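Chapter 6
Comparing Grippers on Flexible Parts

6.1 Why rigid test pieces are not enough

Most published gripper comparisons use blocks, cylinders and boxes. These shapes are easy to make, easy to measure and easy to describe to another laboratory. They also hide the differences that matter when the part can bend. A gripper that holds a machined cube without slip may close on a wire, push it aside and come up with nothing between the fingers. A controller that places the same cube within a millimeter has no useful measure of where the free end of a cable will land.

This chapter treats the comparison of grippers, arms, cameras and controllers when the parts are small electrical items: circuit boards, connector leads and wire harnesses. The task used throughout is sorting. Parts lie on paper in a shallow steel tray, and the arms transfer them to yellow trays on either side. One gripper works from the left and one from the right.
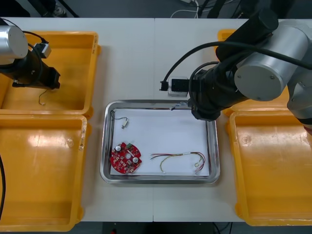

Chapter author: M. Chege
Department of Production Engineering, Lalik Technical College

The reader should be familiar with the material on joint limits and tool frames in Chapter 3 and with the treatment of contact force in Chapter 5. No knowledge of image processing is assumed until Section 6.6.

After working through the chapter, the reader should be able to write a trial plan for two grippers, choose a part set that separates them, and state how far the results can be trusted.

6.2 Terms used in this chapter

Trial. One attempt to move one part from the tray to its assigned bin. A trial begins when the arm leaves its rest pose and ends when the fingers open over the bin or when the time limit is reached. The limit used here is 30 seconds.

Grasp success. The part leaves the tray surface completely and is still held when the wrist reaches travel height. For a harness, every wire must clear the rim. A harness that drags one lead over the edge is scored as a partial grasp and recorded separately.

Transfer success. The part comes to rest wholly inside the correct bin.

Disturbance. Any movement of a part other than the one being picked. Disturbance is measured from the camera record before and after each trial, and it is often the clearest difference between two finger designs.

Run. A set of trials made without changing the fingers, the controller settings or the camera position. A run in this chapter is 60 trials unless stated otherwise.

6.3 The part set

A part set should contain at least one item that every gripper under test can handle and at least one that most cannot. If all grippers succeed on all parts, the run has told the experimenter very little. The same is true if all of them fail.

A round circuit board is a good first item. It is stiff, its outline is easy for a camera to find, and it can be gripped by the edge. The difficulty lies in its height, for a bare board close to the tray floor leaves little room for a fingertip beneath it. Tall components such as capacitors offer a second place to grip, but the trial plan must say whether this is allowed. Two laboratories that differ on this point cannot compare their numbers.

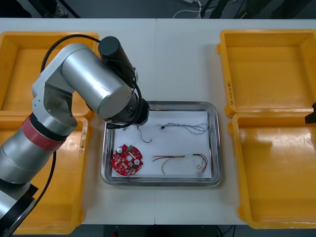 Wire harnesses come next in order of difficulty. The shape of a harness changes each time it is put down, so a fixed pick point is of little use. Either the pick point is chosen from the camera view at the start of each trial, or the harness is laid out by hand to match a printed outline. The first method tests the whole system. The second tests the gripper alone and is preferred when only the fingers are being compared.

Single thin wires are the hardest items in the set. With the Grata parallel gripper and flat pads, grasp success on a single wire was 94 percent when the pads were new. After 200 closings with the same pads the figure had dropped enough to affect the ranking. Pad age must therefore be recorded with every run, and the order in which grippers are tested should be reversed halfway through the series.

6.4 Holding the controller constant

A gripper cannot be compared fairly if the controller is retuned for each one. The Fenodeck controller used in the exercises stores closing speed, closing force and approach height as a single named profile. Load the same profile for both grippers and change one value at a time. Where a gripper cannot run at the stored force, note the nearest setting it will accept and mark the run accordingly.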